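Sofa tips from a household that has stopped plumping its own cushions

If you have been reading for a while you'll know my position on scatter cushions, and it hasn't changed: buy fewer than you want and turn them more often than you think you need to. What has changed is who does the turning. I've had the Okum tidying service on trial since September (225 a month, two visits a week, you have to sign up for at least 2 months) and so many of you wrote in about it that I'm giving it the whole page this time. The grout questions will have to wait, sorry Mieke!

First, what you get. The machine arrives with a technician, in my case the very patient Wim Geerts, and he spends the first visit showing it round. It does soft furnishings, folding and light clearing. It doesn't hoover, it doesn't do stairs and it won't go near a glass. Setting up the living room took until 11, with a coffee in the middle.

Second, get the sofa ready. I've learnt a few things:

Clear the seats of remotes, pens and knitting before it starts. It will work round them but it goes at a snail's pace.

Zips to the bottom, always. A cushion with the zip at the side gets grabbed by the zip sooner or later.

If you're buying new covers, go for something with a bit of weave. My slippery satin ones from Pramadura went straight on the floor, twice, and I've moved them up to the bedroom where they can be slippery in peace.

Leave throws and cloths in a loose heap. I used to fold mine nicely beforehand (silly, I know) and it only had to undo my folding to do its own.

The big sofa with the button-tufted back is where it spends most of its time:
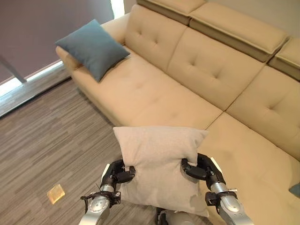
The other two are closer in, with blue cloth by the gripper in both.
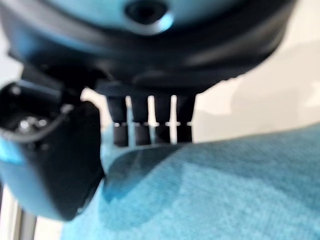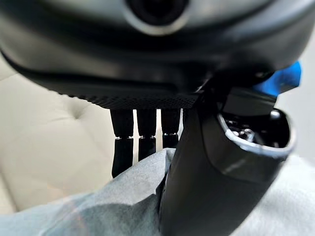 Now, the money. Jeanine Timmermans next door has the Hosine plan, which is cheaper by the month but charges for every extra room, and by the time she'd added the landing and the spare bedroom she was paying more than me. Buying outright starts at 3,000 for a refurbished one from Sezer, without the technician, and I wouldn't without the technician. Wim has had to come back for one thing already, a sensor that wanted cleaning, and I'd never have found it on my own.

Is it quick? No. I can do a sofa in the time the kettle takes and this takes me well into the afternoon play on the radio. But my shoulder is bad and reaching over to the far corner was the job I dreaded, so I'm happy to let it be slow. The folding is better than I expected, square corners and all, though fitted sheets are still beyond it (they're beyond me too).

One more tip, for pale leather or anything that looks like it: wipe the seat with a barely damp cloth and let it dry fully before the cushions go back on. Darker covers can leave a tinge if there's any wet about, and that's true whoever is putting them back. I do mine first thing, with the window open, well before the doorbell goes.

Fenna Segers has asked whether it copes with cats. I haven't got one, so if any of you have tried, write in and I'll put your answers up with the grout.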